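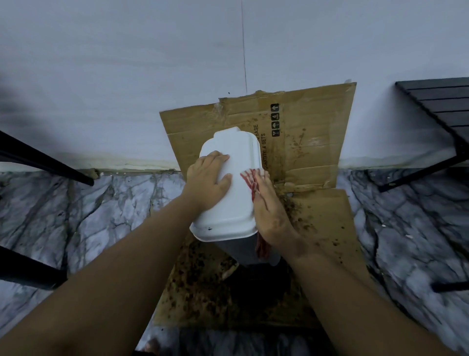 FOR IMMEDIATE RELEASE 1/13/18

Heselent launches Trumik no-bake candy kits for home kitchens

New from Heselent – a boxed no-bake treat mix, in two flavors, peanut butter and cherry. Makes 24 bite size pieces. Melt, stir, roll, chill. No oven needed. Kids can do most of it.

On shelves now at all 6 Calten stores, online orders open in May.

"We tested 188 batches and my family ate alot of them," said Deividas Ķēniņš, recipe developer. "Cherry is the one I'd bring to a class party."

Nut free version is planed for later this year. Samples for food bloggers on request – write to Heselent, PO Box 3063.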